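Home | News | Workshops | Archive | Contact

Surface care: pale countertops and tabletops

Smooth light-colored tops show residue sooner than dark ones. The Ellembridge workroom changed its wipe-down routine in June. Dekell cleaner is now diluted to 2 percent and applied with a damp cloth, never sprayed directly. Allow 3 minutes of contact time, then wipe in straight passes toward the near edge.

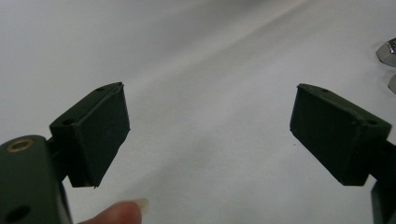

Check the result at a low angle against the light. Streaks show up in the reflection first. If any remain, repeat with plain water and a dry Tiongson cloth. Abrasive pads are not approved for these tops, including for dried glue. Cloths go in the wash after 12 uses. Refills are on the Irotel order sheet, line 153.

Share (12) | Comments (3)

This site uses cookies. Accept | Settings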